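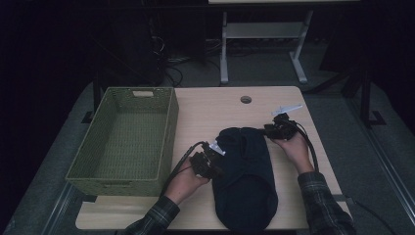

*Fig. 1. Navy top, bunched, with the green basket.*

**Household Skills, Unit 4: Folding Knits (J. Esteves)**

Last week's readings claimed a sweater has a "natural fold." Vilela gives this 20 pages. Your sweater hasn't read them, so we begin with the mound.

1. Find the shoulders. If you find a hem, keep going.
2. Spread the whole thing face down and smooth it from the middle out.
3. Sleeves across the back, one over the other.
4. Sides in, then bottom to top, in halves or thirds. Clurlow says thirds, and is rather fierce about it.
5. Into the basket, fold side first.

Do one garment at a time, and clear the table before you start the next. Folding on top of a pile gives you a taller pile.

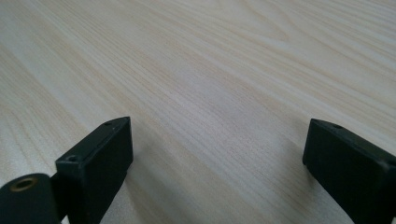 Grain is also a handy ruler. Line up the hem with one long streak and stay away from the arched parts, which will talk you into a crooked fold and then blame you for it.

**For next time:** fold the same sweater until you stop sighing. Read Clurlow on collars (up to page 223, skip the poem). Socks are Unit 5, and they need their own evening.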